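Ticket: Note numbers jump after essay 12 when exporting the anthology
Opened by: Rania Sleiman
Opened: 23 August 2019
Product: Prostia (book layout), Mac
Status: Waiting on customer

Hi, I'm putting together a collection of short essays in Prostia and the endnotes have gone haywire. The book has 49 essays by 49 different people, most of them two or three pages, a few of them a good deal longer because philosophers cannot be stopped. Each essay has its own notes, numbered from 1, and the notes all live at the back under the name of the essay. It worked fine until I merged the last batch of contributions.

Now everything is right up to essay 12. Essay 13 starts its notes at 86 in the exported PDF. In the editing window it says 1, like it should! The notes at the back are numbered 1, 2, 3 too, so a reader who sees 86 in the text and flips to the back finds nothing there. Essay 14 goes back to 1. Then 15 through 20 share one long run, and after that it's fine again until the Gella essay, where the numbers vanish altogether.
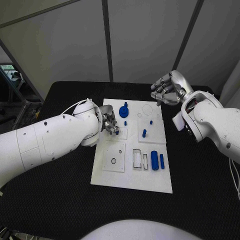 Left hand with a blue peg over the white board.

What I've tried so far:

Turned "Restart numbering at each section" off and on again. No change.

Exported essay 13 on its own. Numbers are perfect. Put it back in the book, 86 again.

Deleted the section break before 13 and made a new one. This moved the problem to 14, which I did not enjoy, so I undid it.

Rebuilt the contents list. It took forever and the page numbers got better (they'd been off by one, I hadn't even noticed) but the notes stayed wrong.

Exported to EPUB in place of PDF. Same thing, except the links from the text go to the wrong essay's notes. I clicked on a note about prediction markets and landed in somebody's thank-you to her thesis advisor.

The full thing is 285 pages and I'd really rather not renumber by hand. The publisher, Tindside, wants clean pages in November for the index, and the indexer is already booked.

Rania

Reply from Jussara Andrade, Prostia support

Hi Rania, thanks for all the detail. Could you tell me whether the essays were typed into Prostia or brought in from Word files? And did any of the authors use tracked changes? Please open essay 13, choose View, Hidden Marks, and look at the first line for a small gray square.

Reply from Rania Sleiman

Word files, nearly all of them. Two came as plain email and one as a scan, which I typed up myself – it's the only essay in the book with no problems of any kind, so make of that what you will. And yes, tracked changes in plenty. Rawashdeh's essay had over 60 of them still open when I got it, most of them him arguing with himself about one paragraph.
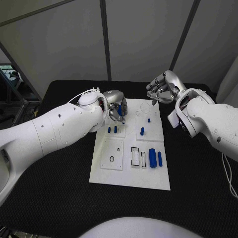
I looked for the gray square and there it was, at the very start of 13, before the title. There's another at the top of 15 and two in a row in the Gella essay. I deleted the one in 13 and exported again, and the notes start at 1! So that's one down. Deleting the one in 15 did nothing, though. 16 to 20 still carry on from 15 as if they were all one essay, and I can't find any square in those.

The Gella numbers came back when I took out both squares, but they came back as little letters: a, b, c. I don't mind letters as such but it's the only essay that has them and people will think it's a statement.
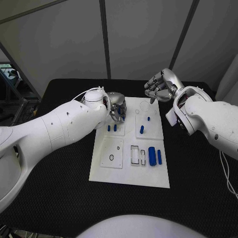 I also had a go at the linking between notes and text, since the EPUB is the version most people will get. I made a fresh book with only essays 15 and 16 in it and the links were still crossed, so I think whatever's wrong is traveling inside the files. What I'd love is for each number to sit over its own note the way that silver hand sits over the board, with the little blue peg in its fingers pointing straight down at it. As things are, note 4 in essay 16 points at note 4 in essay 15, and note 5 points at nothing.

Should I bring 15 to 20 in again from the Word files with all the changes accepted first? I'm happy to do that, but I've already fixed a lot of typos in the Prostia copies and I'd have to do those over. If there's a way to strip the hidden stuff and keep my corrections, please tell me that one first. I can send you the book file as well, it's just too big for the upload box on this page.

Rania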